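The woman who runs the secondhand furniture shop in Prekdale has been buying and selling tables for nine years. She asked that her name be left out, mostly because her customers already call her at home.

Her stock comes from estate sales in Plirkton and from restaurants that are closing. She had 193 pieces in the shop the week we talked, and she said tables were the hardest to price.

"People know what a chair should cost," she said. "With a table they think about their grandmother's, and then they want to argue."

She checks the underside first. A top made of glued strips will move with the seasons, and she wants to see that whoever built it left room for that at the fasteners. If the screws are tight in round holes, she expects a crack sooner or later.

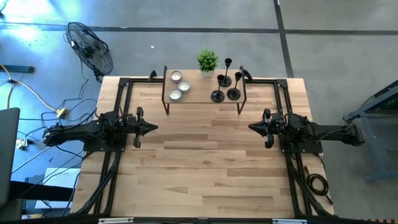

Finish is the other thing she asks about. She uses plain mineral oil on anything that will hold food and a hard wax on desks and benches. She stopped using varnish after a batch from a Dirberg supplier stayed tacky for a month.

"I sanded 40 feet of counter back to bare wood," she said. "I did it by hand — the sander had quit the day before."

She doesn't mind stains. A dark ring can often be lightened, and most buyers will take a mark if the price reflects it. She is stricter about wobble, and won't put a table on the floor until it stands level.

Her best sale in June was a long work table that went for $353 to a couple opening a bakery. They came back two days later to ask about shelves.

"I told them I don't do shelves," she said. "Then I sold them some shelves."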